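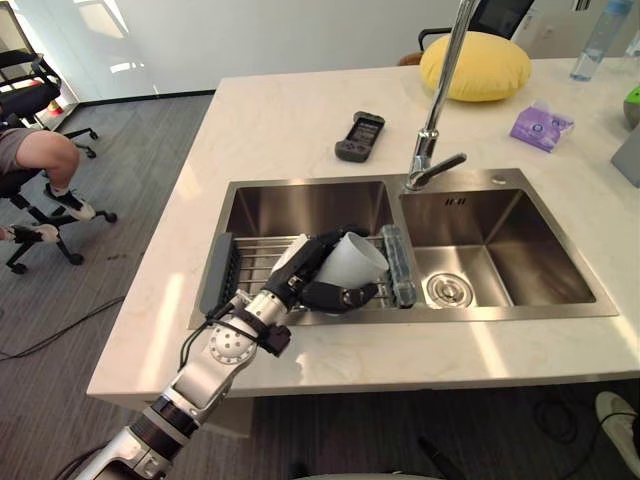

Jollusbridge Robotics Club
Minutes of the October general meeting

Start: 6:35 p.m.
Location: Flores Room, second floor
Chair: club president
Minutes: club secretary
Also present: arm team, software team, outreach lead, faculty advisor, four new members (welcome!)

1. Minutes of last meeting
Approved with one correction. The gripper pads were ordered by the arm team, and the software team would like it known that they never touched the purchase form.

2. Urneo progress report (arm team)
The arm team opened with the cup task and the mood in the room was very good. Urneo now has 233 logged attempts at the "cup to rack" move, where the hand wraps a paper cup, carries it over the left basin and sets it on the drying rack. Last spring we were still knocking cups into the sink, so this feels like a big step!

Main points from the report:
The cup is being carried on its side. Upright carries are harder to release over the rods, and the team wants to get the sideways version solid before going back to them.
Grip force is still set by hand before each session. Too low and the cup slips when the wrist turns, too high and the paper buckles. One of the new members asked why we don't switch to plastic cups. The arm team would rather stay with paper — the Rakholm task sheet says "disposable cup" and leaves the material open, and paper is the worst case.
The cable on the outside of the forearm needs a better tie-down near the wrist. It has enough slack for the current move but the team doesn't trust it for the long reach over to the right basin.
The rack tends to creep sideways when the hand presses on it. Two people suggested tape. One person strongly opposed tape on the marble. Left with the arm team to test something removable.

Discussion on whether the faucet should be in the obstacle map as one tall box or as a proper curved shape. The box is simple and already works, but it blocks a lot of space the arm could be using. Software team will try the curved version on a branch and report back. Please don't merge it before the practice day.

3. Wrist camera (software team)
The software team walked us through the wrist footage. There are now 2,717 labeled stills, all done by club members over snacks, and thank you to everyone who sat through the last labeling night. A lot of what the wrist camera sees is our own hardware, and the question of how to mask it took up most of this item.

Option A is a fixed mask painted once over the housing and reused for every picture. Fast, but the finger moves and the mask doesn't.
Option B is to compute the mask from the joint positions. More work, and it will be wrong whenever the calibration is wrong.
Option C, from one of the new members, is to leave everything in and let the model learn what the hand looks like. Several people laughed and then several people got very interested. The faculty advisor said it was worth a weekend.

Agreed to try A and C on the same set and compare. The bright streaks that the marble throws back were raised as a separate problem. Someone will bring a matte cloth so we can see how much difference it makes.

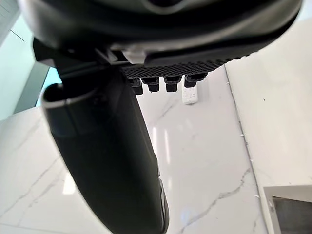
Wrist camera view, with the finger crossing the marble and the wall switch panel behind

4. Rakholm Challenge
Registration is in. We are team 472. The outreach lead has asked that we all stop calling it our lucky number until we find out whether it is.

The round has three kitchen tasks and we've entered two of them, cup to rack and wipe the counter. The wiping task has had almost no time put into it so far. A small group stayed after the meeting to sketch a motion plan, and anyone who wants in should add their name to the sheet by the door. No experience needed, and this is a really good one to learn on.

Travel: the school van is requested. The arm goes in its case, and the hand comes off and travels separately in foam.

5. Money
Replacement grip pads came to $39 and were approved. A request for a second wrist camera was held over until we've seen the masking results.

6. Safety reminder
Chairs back from the counter when the arm is powered. One person on the stop button, and that person isn't also typing. Cables on the carpet get moved clear of the casters before every session. New members do the stop button training before their first run, and the arm team is happy to do it at the start of any open lab.

7. Any other business
The club shirt design vote is tied between the cup and the sink. Revote at the next meeting.
A request for more paper cups. Approved by loud agreement.
The middle school visit is confirmed for November. We'd like Urneo to do the cup move live, with the wiping task as a stretch goal.

Actions
Arm team: cable tie-down, removable fix for the rack
Software team: curved faucet branch, mask comparison A and C
Outreach lead: van confirmation, plan for the school visit
Secretary: stop button training sheet, cups

Meeting closed 7:50 p.m. Lab stayed open until 9.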